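Liltholm Oil Finish, satin, one-quart can

In stock - ships in 3 business days
Sold by the can or by the case

I have been putting Liltholm on other people's furniture since before I sold a single can of it, so forgive me if this page runs long. I like this stuff! I get asked the same handful of questions every week, and I'd rather answer them once, properly, where you can find them at midnight with a rag in your hand.

Liltholm is a wiping oil for indoor wood. It goes on with a cloth, soaks in, and leaves a low satin look that feels like wood when you run your palm over it. I use it on tabletops, shelves, benches, bed frames and the odd banister. It brings out grain without turning everything orange, and that was my big complaint with the oil I used for years (the one my old boss bought by the drum, and I am still finding the stains on my boots).

How far does a can go?

A quart covers 55 square feet with two coats on a smooth hardwood. Pine and other soft, thirsty woods drink more, so buy a second can if you're doing a big pine table. I'll take the extra back unopened.

Getting the wood ready

Sand to 180 and stop. I know, I know - you want to go to 600 because it feels gorgeous. But the finer you polish bare wood, the less oil it takes in, and then you write to me asking why your second coat is sitting on top like salad dressing. Save the fine pads for between coats.

Vacuum the dust, then wipe with a barely damp cloth and let the wood dry. If you glued up your own top, go hunting for squeeze-out along the joints before you open the can. Glue that you can't see on bare wood shows up as a pale smear the second oil hits it. I shine a flashlight across the surface from the side, very low, and it catches nearly everything.

Putting it on

Stir the can, don't shake it. Pour a puddle the size of a pancake, spread it with the grain, and keep the surface wet for 15 minutes, adding more where it goes dull. Then wipe off every bit you can. More than you think! If it still feels tacky after you've wiped it, you haven't finished wiping. Leave it overnight, rub lightly with a gray pad, and do it all again.

I ran a few test boards with Flirkitz pads last December and liked them better than steel wool, which sheds into open grain. We stock them now, in packs of 40, on the supplies page.

Pale woods and figured boards

Light, maple-like woods are where I get the most nervous emails. Yes, the color will warm up a little. No, it won't go amber on you the way varnish can. 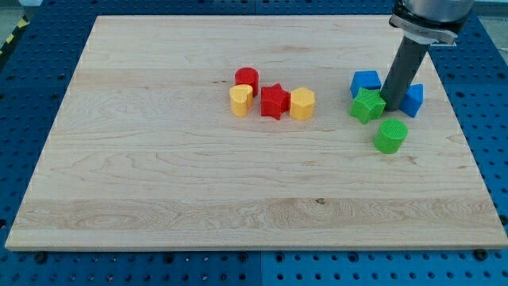 If you want to keep things as light as possible, try Malik White as your first coat and regular Liltholm as your second. Malik has a touch of white pigment in it that holds back the yellow, and you can get it by the half pint for small jobs. Any board with wavy figure is worth a sample first, on an offcut or on the underside. Oil makes those swirls jump, and some people love that and some people wanted a quiet table. Knots take the oil differently too, so give them a dab, wait, and wipe them a little sooner than the rest.

My friend Vitória Aguiar finishes her Skistier benches with two coats of the plain satin and then a third, very thin one on the seat only. I've copied her on every bench since.

Drying, and a safety bit I really mean

You can use the piece gently after a day, and treat it normally after a week. Keep hot mugs and wet glasses off it until then.

Oily rags can catch fire by themselves. Please don't ball them up and toss them in the trash. Lay them flat outdoors on concrete until they're stiff, or drop them in a metal can full of water with a lid on it. Keep the window open while you work.

Touch-ups

Scratches and dry spots need a light sanding with the pad and a little more oil. No stripping, no starting over. Once opened, squeeze the air out or pour what's left into a smaller jar - a half-empty can will skin over in a few months.

Cans can't be shipped by air, so orders to Alaska and Hawaii go by surface and take longer. Write to me before you order and I'll work out the freight.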